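Switched power strip: one outlet dead, the other two fine

Posted in Home Electrical, Hinport Community Help

Uthai Kamolrat
I have a strip with 3 outlets and a separate switch for each. The outlet farthest from the cord stopped working in February. The other two run a lamp and a router normally. Is the switch replaceable, or is the whole strip scrap?

gresudport_40
Had the same thing. Bought a new one.

Nazarenko
Test it before you decide. Unplug everything, then try the lamp in the dead outlet with its switch in both positions. If it works in neither, the fault is in the switch or in the contacts behind it. A reset button won't help with a single dead outlet, as it would cut all of them.
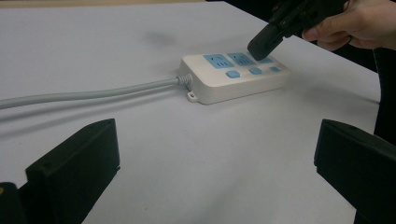 Check the cord end too. Unplug the strip from the wall and flex the cable where it enters the collar. If it feels soft or kinked there, stop using the strip. I would not open the housing. Replace it, and if you screw the new one down, leave slack in the cable so the collar carries no load.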